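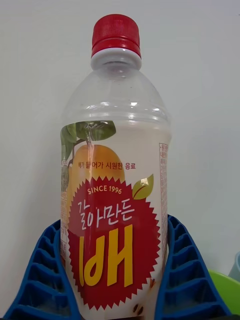
20th July, Zoltville bench, bottle + cups set

Carrying on with the pear drink bottle. Target is 1000 good episodes for this task, count stood at 513 when I sat down. Ravier export from May doesn't count toward it, old camera mount, don't mix them in.

Settings same as last time except left gripper close force, dropped 2 notches. Label was getting scuffed at the old value and I don't want the model learning a worn label. Check the ridged part of the shoulder too when you swap bottles, it dents.

Start poses

Was getting lazy and putting the bottle down in the same spot every time. Plondau people trained on a set like that and the policy just drove to one place and closed. So: new spot AND new angle each reset, use the printed list, tick it off. Cap direction counts as part of the pose. If the bottle rolls after you let go leave it where it stops and write that down insted. 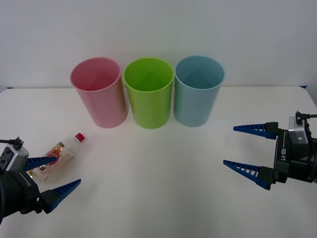 Biggest open question is still whether to randomize the cups. Omerović protocol says fix everything that isn't the target for the first block, then shuffle. I went with fixed. Order is pink, green, light blue from the left, mouths up, at the back of the table, and please keep it that way till the block is finished. Close gaps are fine, no need to spread them out. After that we shuffle color order first, spacing second, not both at once.

Labeling

- grasp type goes in the notes field, lying or upright, don't leave blank
- right arm idle = still log it, the joint stream has to be there or the loader chokes
- failed grasps: keep, tag "fail", seperate folder
- regrasp inside one episode is ok, max 2, more than that bin it
- check both wrist views before saving, had a stale buffer on one yesterday and lost the batch

To do

Timestamps between wrist and fixed cameras, drift looked worse toward the end of long runs. Restarting the logger between batches for now, crude but ok.

Ask Plondau for their reset script. Ours still waits on a keypress and it's slow.

Reprint pose list, coffee on page one.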